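Cledunau workshop, notebook
February, just after 2

Flowers again. The job is to fill two glass vases so that Prellton can decide which arrangement goes on the reception desk, and so far the desk has survived very well without one.

The green vase is the difficult one. Its neck is narrow, and anything with a long stem picks a side and leans on it. The pink-purple one has the wider lip of the pair by my eye, but the neck pinches in below, so the lip is mostly for show. Both came in the Brondport box, item 1140, packed in enough paper to wrap a small car.

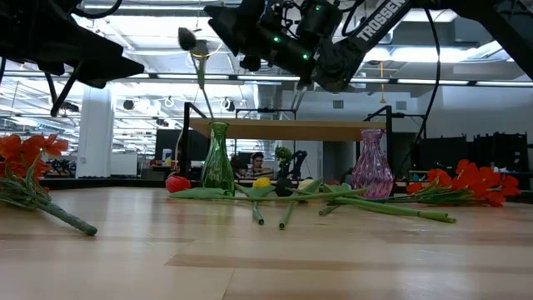
Page last changed: February, 16:20

Black tulip into the green vase, leaning left. I have stopped correcting it. The purple vase is still empty and the rest of the tulips are lying between and around the two: red, yellow, another black, a cream-white one under a leaf. The red-orange bunches stay at the sides until I decide whether they are allowed near the tulips. My feeling is no.

Things to try next:
yellow and cream in the purple vase, nothing else
trim 20 mm off the long stems (ask first, they are on Hyvönen's list as returnable)
turn the ribbed side of the green vase to the window

The artificial leaves catch on each other whenever a stem is pulled from underneath, so take from the top of the heap. I wrote the same thing on page 161 and plainly didn't read it.

Wipe the table before the glass goes back, it shows every fingerprint.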